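Braltstead Board Assembly Set, simulated portion
README, last edited in May by Adebayo Onuoha

Read this before you train on anything in the folder. The short version: the set is usable for some things, it is smaller than its file count suggests, and I would not trust a success rate measured on it alone.

What is in it

976 episodes of a simulated arm placing and removing parts on a small board. Each episode has wrist camera video, joint positions, gripper opening, and one line of text giving the instruction. 300 were driven by a person at a desk. The rest were made by replaying those 300 with small changes to the starting positions and keeping whatever the checker passed.

So if somebody tells you this is a set of 976 demonstrations, ask them which 676 they mean to leave out. A replay with a part shifted a little is still the same person's idea of how to do the job. It may help a model cope with noise. I have not seen evidence that it helps with anything else, and the test Tomomi Kudo ran for us compared only two training runs, which is too few to settle it.

Who drove

Tatsuya Tsuchiya and Paora Treloar drove all of the original episodes between them. Their habits show. Tatsuya comes in slowly and corrects late, Paora corrects early and then commits. The driver field is filled in for every original episode and copied into the replays, so you can split on it. Please do. A model that scores well on a random split may only have learned two people.

How success is marked

The checker looks at the final pose of the part and nothing else. It does not care if the part was dragged or let go from too high. Alfie Cheetham went back over the original episodes by eye and disagreed with the checker on 21 of them. His marks are in a separate column called reviewed. Where the two differ, use his. The replays have had no review by eye, and I expect the checker is wrong at least as often there.

Failed episodes

179 failed attempts are kept in their own folder and are not part of the total above. Earlier copies of the set threw them away, which made the drivers look better than they were – and made the task look easier. They have no replays.

Camera

The view is a wide fisheye with black corners, and straight edges bow outward in it. We do not ship corrected video.
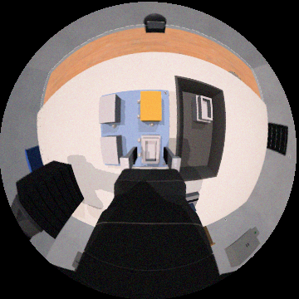
My main doubt is about how far any of this carries over to a real arm. The parts in the simulator have clean faces and friction that somebody picked by hand. Contact is where the simulator guesses the most, and contact is most of the task. The Allden release notes call the physics settings "tuned," but I could not find what they were tuned against. Until that is written down, treat force readings from this set as decoration.

The wrist view has its own trouble. The arm hides a good part of the near side of the table, so a policy working from this camera alone has to do without what is back there. Some of the late corrections in the joint data may come from that. I can't prove it from the logs.

Known problems

Instruction text was written after the fact and repeats itself a lot. Do not use it to claim anything about language.

Gripper opening is the commanded value. The measured value was not saved.

Episodes exported with the old Sirko tool have timestamps that start at zero again after a pause. The Bosiron loader handles this. Other loaders may not.

Citing

Give the version number and say whether you used the replays. If you leave out the second part I will write and ask.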